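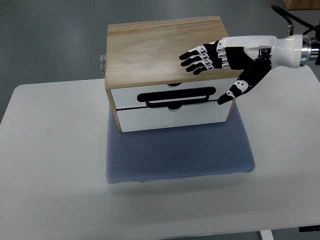
Home | Talks | Club Diary | Kit List | Contact

We use cookies to remember your settings. Accept / Manage

Speaker notes – "Drawer Week Lasted Five Weeks"
Club showcase, 29th May, second slot after the break

(Title slide up. Wait for the door to stop banging.)

Hi everybody. I'm Ignacio Toledo, I'm in my second year with the robotics club, and I'm going to talk about opening a drawer. I have 14 minutes, which my mom thinks is a lot of minutes for a drawer.

So, background. Every spring the club picks one household job and we spend the term trying to get the hand to do it. Last year it was folding a dishcloth (we do not discuss the dishcloth). This year we voted for a drawer, and I voted for it too, because I thought it would be easy and I could get home for dinner.

Our team is called Josisard. The other team is Akpalu, and they're on after me, so be nice to them, but maybe a little less nice than you are to me.

(Slide 2 – the task)

The job we wrote down back in April was this. Hand starts above the little cabinet. Hand comes down, gets hold of the black handle, pulls the top drawer out, lets go. Then it pushes the drawer shut again. A run only counts if the cabinet stays where it was, and that last rule is the one that ate our term.

If you've ever pulled open a drawer in a really light piece of furniture you know what happens. The whole thing comes with you! At home you put your other hand on top without even thinking. We have one hand. So we spent two meetings arguing over whether we could clamp the cabinet down, and the vote was no clamps, and I'm still a bit sore about it.

(Slide 3 – first try. Don't rush this one.)

My first idea was to hook the fingers through the slot in the handle. Looks great on paper. The fingers are kind of chunky next to that slot, though, and you have to come in dead straight or you just knock on the drawer front like you're visiting.

Next we tried a pinch, thumb below the handle and fingers on top. Much better! But now the order matters. If the thumb gets there first it pushes the drawer, the drawer pushes the cabinet, and off it slides. If the fingers close first, you get a grip. We wrote "FINGERS THEN THUMB" on the whiteboard and it's still there.

(Ask: who here would've started with the thumb? Wait for hands.)

(Slide 4 – the log)

We logged every run, good or bad. By the end there were 1678 of them in the Feradwood folder – that's just what we called the shared folder, there's no story. Please log the bad ones. I skipped a bunch in the first week because I was embarrassed, and then we couldn't work out when the wrist setting had changed, and that was a whole Saturday gone.

Also write down where the cabinet is sitting. We'd nudge it over to check a screw, put it back a little bit crooked, and then blame the code for an hour.

(Slide 5 – the lower drawer. Skip if I'm past ten minutes.)

People always ask why we didn't do the bottom one. It's plain, it's only got that small notch in the top edge, so you'd need a fingertip in there and a pull. We tried it for one evening. I'd love for somebody to pick it up in the fall, and I'll hand over all my notes, even the messy ones.

(Last slide)

Sign-up sheet for next term is at the Helidel table by the snacks. You don't need to know how to code, I didn't. Questions now, and then Akpalu can come set up.

(Take the clicker back to the desk this time.)

5 comments | 2 shares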